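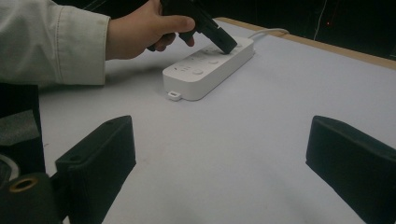

How to set up a power strip on a desk

Most people buy a power strip, drop it behind the desk and forget it until something stops working. By then it is under dust and a knot of cords, and the switch can only be reached lying down. Setting one up properly takes less than an hour and needs very few tools. This page covers choosing the strip, checking it, deciding where it goes, sorting the plugs and keeping the whole thing in order afterward.

The instructions are for ordinary household strips used indoors. They don't cover workshop reels, outdoor outlets or anything that is wired in permanently.

What you will need

A power strip with its own switch or buttons
A dry cloth
Hook-and-loop cable ties
Masking tape or small paper labels
A pen that doesn't smear
A tape measure
A lamp you know is working

Step 1: Add up what you want to plug in

Before you buy or reuse a strip, write down everything that will be connected to it. Look for the rating on each item. It is usually on the underside, on the back, or on the brick in the middle of the cord. The rating is given in watts, or in amps and volts. If you only have amps and volts, multiply them together.

On the desk I set up for this page, everything together came to 400 watts. That was a desktop computer, a monitor, a lamp and a speaker, taken at the highest figure printed on each. In normal use they draw a good deal less, but the highest figure is the one to plan with.

Then find the rating of the strip. It is printed or molded on the bottom of most of them, or on a sticker near where the cord goes in. Your total should be well under it. If the strip has no rating anywhere on it, don't use it.

Some things should never go on a desk strip at all. Space heaters are the main one. A 900 watt heater sounds small and people assume it is fine, but it runs for hours at a time and the heat builds up in the plug and the contacts. Plug heaters directly into the wall. The same goes for kettles, coffee makers, hair dryers, laser printers, portable air conditioners and refrigerators.

Step 2: Check the strip before it goes anywhere

Put the strip on a clear, light-colored table where you can see all of it. Dark tables hide scuffs and hairline cracks, and so does carpet.

Go over the casing with your fingers, then turn it over and do the same to the back. Look for cracks, brown marks around the outlets, and any place where the two halves of the case have started to separate. Run the cord through your hand from one end to the other. It should feel even all the way along, with no flat spots and no stiff sections. Pay attention to the last few inches at both ends, where most of the bending happens. A cord that wiggles where it enters the strip is a reason to throw the strip out. Don't tape it.

If the strip has been used before, unplug it and wipe it with the dry cloth. Don't use spray cleaner.

Step 3: Learn the buttons

Strips differ more than you would expect. Some have one rocker switch for everything. Others have round push buttons on the top, one for each outlet or pair of outlets, sometimes with small marks next to them that don't mean much until you try them. A few have a reset button that looks the same as the on/off button.

With only the lamp connected, plug the strip into the wall. Press each button in turn, move the lamp from outlet to outlet, and write down which button controls which outlet. Press each one several times. It should move the same way each time and stay where you leave it. A button that sticks, crunches or needs to be pressed off center is worn out, and it will get worse.

If there is a reset button, read the leaflet to find out what trips it. On plain strips it is an overload breaker. On surge protectors there may also be an indicator light that goes out when the protection has been used up. The strip often still delivers power after that, so the light is the only sign.

When you have finished, unplug the strip again. Do the next steps with it disconnected.

Step 4: Decide where it goes

There are three usual places: on the desk, attached under it, or on the floor behind it.

On the desk is the best place if you switch things on and off every day, or if you charge phones and tablets from it. Put it along the back edge or at an angle in a rear corner, with the cord leaving toward the back so it doesn't cross the part where you work. Angling it gives bulky plugs more room and brings the buttons closer to your hand. Keep it away from the side where you put drinks.

Under the desk looks neater and keeps the top clear. Use screw slots or the maker's own bracket if the strip has them. Double-sided tape lets go after a few months, usually when you are pulling out a plug. Mount it so the buttons face forward and you can reach them from your chair.

The floor is the easiest and the worst. Dust gets into the open outlets, chair wheels run over the cord, and the mop finds it sooner or later. If it has to be the floor, stand the strip on its side against the wall if its shape allows, outlets facing out.

Wherever it goes, measure from there to the wall outlet, following the path the cord will take and not the straight line. Allow some slack at each end. If it doesn't reach, get a strip with a longer cord. Never plug one strip into another, and don't use an extension cord to make up the difference.

Step 5: Arrange the plugs

Start with the large adapters and put them at the ends, where they can hang over without blocking a neighbor. Fill in the middle with flat plugs. Things that stay on all the time, like a router or a clock, should go on an outlet that isn't controlled by a button you use daily, or straight into the wall.

If your strip has separate buttons, group things by when you use them. Monitor, speaker and lamp can share one. The computer should have its own, so that it doesn't get cut off by accident in the middle of saving something.

Push every plug all the way in. A plug that is halfway out can heat up and looks almost the same as one that is properly seated.

Step 6: Label both ends

Wrap a small flag of masking tape around each cord close to the plug and write what it belongs to. Then do the same near the other end. Labels on the device end seem unnecessary until you move the desk.

Put a label next to each button as well, on the casing, where your finger won't rub it off. One word is enough. Don't cover the vents if there are any, or the rating.

Step 7: Tie up the slack

Gather extra cord in loose loops as wide as your hand and fasten them with a hook-and-loop tie. Don't wind cords tightly around the strip or around their own adapters — it strains them where they bend and holds in heat. Zip ties work, but you will have to cut them the first time you change something, and it is easy to nick a cord doing it.

Leave the strip's own power cord out of the bundle. It should come away from the end in a gentle curve with nothing resting on it.

Step 8: Switch on and feel for heat

Check that all the buttons are off, plug the strip into the wall, and switch things on one at a time. Let it run for an hour with everything in use. Then put your hand on the casing, on each plug and on the wall outlet. Slightly warm adapters are normal. The strip itself and the wall plug should feel close to room temperature. If either one is hot, switch off and unplug, and find out why before using it again.

Upkeep

Twice a year, unplug everything, wipe it all with a dry cloth and repeat the check in Step 2. I do mine in October, before the heating comes on, and again in spring. Replace the strip if it buzzes, smells, trips for no clear reason or has been wet. Surge protectors wear out even if they look new, so write the date you bought it on the bottom.

Last updated 10th January

937 shares
3 comments

hellovero_desk
The part about putting the big adapters at the ends fixed my problem. I had been giving up an outlet for years because of one brick in the middle.

primthorpe
Can I mount one sideways on a desk leg? There isn't any room at the back of mine.

wellcombe88
@primthorpe I have mine on the leg with two screws through the slots on the back. Works fine, but check that the plugs don't hang out where your knees go.

Search this site
Type and press enter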